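About Zallwood

Home / Company / About us

Zallwood manufactures tabletops and table bases for offices, schools, clinics and meeting rooms. The company is based in Gernberg, where pressing, cutting, edge work and final assembly are carried out in one building. Steel parts are welded and powder coated at our second site in Căpraru and delivered to Gernberg twice a week.

We employ 78 people across the two sites. We sell to furniture dealers, fit-out contractors and public purchasing departments. We do not operate a retail store, but single replacement tops can be ordered through any dealer on our list.

What we make

Production is divided into 3 lines.

Line A covers rectangular tops for desks and classroom tables. These are cut from full-size pressed boards and make up the largest share of output by area.

Line B covers round, oval and boat-shaped tops. Parts are cut on a separate machine with a rotating vacuum bed, and the edge is finished in a second pass at a lower feed rate.

Line C covers bases: four-leg frames, T-legs, column bases and folding frames. All bases share the same mounting pattern, so a top from Line A or Line B can be moved to a different base without redrilling. The pattern has not changed since the Durnolov series was introduced, and tops from that series still fit current bases.

Materials

Standard tops consist of a particleboard core with a high-pressure laminate face and a balancing sheet on the underside. The balancing sheet is matched to the face in thickness and resin content. A mismatch causes the top to bow as indoor humidity changes, and the effect grows with the width of the part. For wet areas we offer a solid phenolic core, which is heavier and requires a reinforced base.

Boards are conditioned before pressing. Core moisture is measured at delivery and again at the press, and boards outside the permitted range go back to the conditioning room.
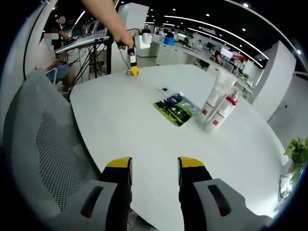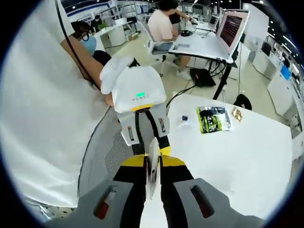
Round tops are the most demanding part of the range, and a large part of our process development over the past few years has gone into them. Edge band applied to a curve is under tension on its outer face and compression at the glue line, and it will try to return to flat until the adhesive has set. We control this with band temperature and roller pressure, both logged for each part. Color is the second difficulty. On a large pale gray-white round table, like the one in the first picture, even a thin dark glue line is visible along the whole curve. For light decors we therefore use a clear adhesive and a band colored through its full thickness. The joint is scraped, buffed and checked under a low-angle lamp before the part leaves the cell.

Testing

Our test room in Gernberg handles incoming materials and samples from current production. Routine tests include surface scratch resistance, edge band peel strength, resistance to hot water and common cleaning agents, and static load at the edge of the assembled table. Round tables on a column base are also tested for tipping, with the load placed at the least favorable point between the feet.

Samples are drawn once per shift. If a sample fails, everything made since the last passing sample is held until it has been rechecked. Test records are kept by batch number, which is printed on the underside of every top near the mounting plate. Please quote this number in any service request.

Warranty and spare parts

Tops and bases carry a warranty of 8 years in normal indoor use. Casters, glides and folding hardware are wear parts and are covered separately. The spare parts list currently holds 488 items, including parts for ranges no longer in production. Discontinued decors can often be matched, but we ask for a physical sample, as screen colors and printed charts are not accurate enough for this purpose.

Visits and deliveries

The Gernberg site receives visitors by appointment. Closed shoes are required on the production floor, and visitors should sign in at the office entrance on the yard side. Trucks use the north gate. The plant closes for maintenance in August, during which time spare parts are still shipped but no new production orders are started. Orders placed during the closure are confirmed when production resumes.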